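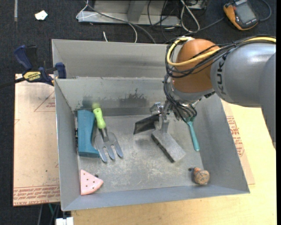 Bay 3, returns side. Hand fork still in the bin.

Returns arm: who's living with one?
Tue 26 March

osier_nights
We do mixed returns at a garden and toy clearance place. Until this year it was three of us at a bench, tipping and sorting. Now the arm picks out of the bin and I have been promoted to standing near it. Same money, new lanyard. Anyone else further down this road?

berwyn_v
Thirteen months in. You'll miss the talking. Our bench got through 400 items a shift and at least two divorces. I get an alarm to talk to these days.

marilou_d
My wrists don't miss the bench one bit. I did 2000 a week by hand at Tralmont and couldn't open a jar by June. Let the orange elbow have it.

osier_nights
Fair about the wrists. What bothers me is the pick rate up on the board. Nestor on days used to know a dud by the weight of it. The board hasn't got a column for that.

catacutan_n
Nestor on days here. I was wrong quite a lot.

berwyn_v
Is that an Irwin clamp holding the bin rim? How much did the arm cost?

osier_nights
More than the clamp.

mylene_m
I'm a shift lead, so throw things. We put one in and kept everybody, but the jobs got thinner. People who used to decide things now clear faults. We started rotating them through grading and repairs, and sickness dropped. If your manager hasn't mentioned rotation, ask in writing.

berwyn_v
"Kept everybody" until the next budget, Mylene.

mylene_m
Two budgets so far. I'll let you know about the third.

marilou_d
Did they train you on it, or just hand over the lanyard?

osier_nights
70 slides. Slide one said the arm was my colleague. It has never once made the tea.

catacutan_n
Neither have you.

osier_nights
Asked about rotation, in writing, as told. Been sent a form to request the form. Will report back when I've had the second one.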